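去沃尔特比住了几晚

2023年1月7日

火车到站晚了一刻钟，出站口只有一条路，沿着栏杆往下走就是镇上的主街。沃尔特比（Waltby）这个地方，我是在同事Jordan Parsons那里听说的，他前年夏天来过，回去以后说海边的步道值得走，吃的一般。我挑了冬天来，主要是机票和房价都便宜，另外年假再不用就要作废了。

先说住宿。我订的是Bellamy旅馆，在主街尽头，三层的老房子，没有电梯。老板叫Malcolm Bellamy，旅馆是他父亲传下来的。四晚一共328镑，含早餐，在网上付的款，到店又押了一张信用卡，退房时当面撤销。房间在二楼靠后，窗户对着一个小院子，看不到海。想要海景的话得订三楼前排，每晚要加钱，而且冬天风大，窗框会响，我在楼道里都听得见。暖气是定时的，早上六点到九点，晚上五点到十一点，中间如果觉得冷，可以跟前台要一个小电暖器。我要了一个，够用。

热水没有问题，水压偏小。洗手台是冷热分开的两个龙头，来过英国的人应该都习惯了。插座在床的左边只有一个，我带的转换头又大，占了位置，手机和相机只能轮流充。

早餐七点半开始，十点收。有煎蛋、豆子、香肠、蘑菇、烤面包，也可以只要麦片。第二天起我就只要鸡蛋和面包了，别的吃不动。做早餐的是Elsie Greenwood，头天晚上要把第二天想吃的写在一张单子上，放在楼梯口的篮子里，写晚了也给做，就是要多等一会儿。茶是一大壶，咖啡是速溶的。

第一天下午没安排什么，在镇上转了转。主街从头走到尾用不了二十分钟，一半的店冬天不开，门上贴着复活节见。开着的有一家超市、一家药房、两家酒馆、一家卖渔具的，还有一家慈善二手店。我在二手店花两镑买了一本旧的步道地图，后来发现有一段路已经改道，不过等高线还是对的。

游客中心在图书馆里面，其实就是一张柜台。冬天只有上午有人。值班的小伙子叫Ibsa Seyoum，给了我一份公交时刻表，提醒我回程末班车冬季提前了一个多小时。这个信息网上查到的还是夏季的版本，如果没去问，第三天我就得打车回来。要冬天去的人记得到柜台拿纸质的那份，蓝色封面。

第二天走海边步道。从镇子东头的停车场上去，先是一段台阶，然后是草坡，地很软，前几天下过雨，有些地方泥没过脚踝。我穿的是普通的徒步鞋，不是高帮的，走到一半袜子就湿了。步道沿着崖边，离边缘有一段距离，有几处拉了绳子，绳子那边不要去。一路上碰到的人很少，多数是遛狗的。天气是阴的，没有下雨，风从西边来，去的时候顶风，回来轻松一些。

中间有一个观景点，带一张石头长凳，凳子旁边有块牌子，写这一带的崖高是106米。我在那里吃了自带的三明治，喝了点热水。继续往前再走一个多小时到灯塔，灯塔冬天不开放，只能在外面看。厕所也锁着。原路返回，到旅馆天已经黑了，四点多就黑，安排行程的时候要算进去。

鞋子放在暖气旁边烤了一夜，第二天早上还是潮的。

第三天坐公交去沃德索普（Wodthorpe）。车票往返10镑，上车刷卡就行，司机不找零。路上五十分钟，坐右边能看到海，坐左边是田和羊。车上没有报站，我跟着手机地图下的车，结果早下了一站，走过去也不远。

沃德索普比沃尔特比大一些，有一个像样的集市广场和一座老教堂。教堂可以随便进，门口有个投币箱。我去的时候有人在练管风琴，断断续续，同一段弹了很多遍，我坐着听了一会儿。塔楼要预约才能上，没有上成。

午饭在广场边上一家小馆子吃的，炸鱼薯条，薯条给得太多，鱼还不错，皮很脆。吃完去了当地的博物馆，两间屋子，讲渔业和一次沉船。讲解是一位退休教师，叫Roland Entwistle，讲得很细，口音有点重，我大概听懂七成。他说那条船的船钟还在教堂里，我刚从教堂出来，没注意到，又折回去看了一眼，挂在北墙靠门的位置，不大。

来回折腾了一趟，差点没赶上车。末班车上加我四个乘客。

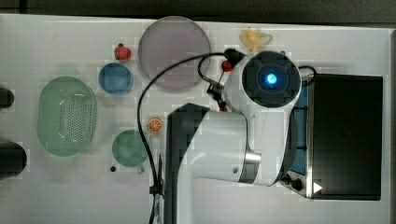 关于订票顺便说几句。这次的火车票和旅馆我都是在Prokura上订的，一个网站搞定，省事，但退改规则写得不清楚。我原本订的是五晚，后来改成四晚，客服说要先取消再重新下单，差价过了九天才退回来。旅馆那边倒是很痛快，Malcolm说下次直接打电话给他订就行，价格一样，改日期也不收钱。所以住宿我建议直接联系旅馆，火车票随便在哪里买都差不多，早买便宜。

全部花销算下来，机票不计，火车、住宿、吃饭、公交和零碎的东西，一共879镑。其中火车票比我预想的贵，因为走得晚，只剩全价票了。吃饭上我没有省，四个晚上有三个是在酒馆吃的，一个晚上在超市买了汤和面包回房间对付。两家酒馆里我更喜欢靠码头那家，炖牛肉可以，汤汁配面包吃。另一家电视声音太大。

最后一天上午退房，行李寄存在前台，又去海边走了一圈。正好退潮，沙滩露出来很宽一条，有人在挖沙蚕。风比前两天小，我在防波堤上坐到快十二点，回去拿了箱子去车站。车站没有候车室，只有一个带顶的棚子，冬天等车要多穿一点。

带去的东西里，用上的有保温杯、头灯、薄手套、转换头。没用上的是雨伞，风那么大，撑不开，带一件能防水的外套就可以了。下次会带一双高帮的鞋，再多带两双袜子。

有人留言问二月去合不合适。我问过Malcolm，他说旅馆二月有两个星期不营业，要刷墙，具体哪两个星期还没定，去之前打电话问一下。公交冬季时刻表一直用到三月底。灯塔要到复活节以后才开。

步道的轨迹我存了一份，改道的那一段也标出来了，整理好以后放到下一篇里。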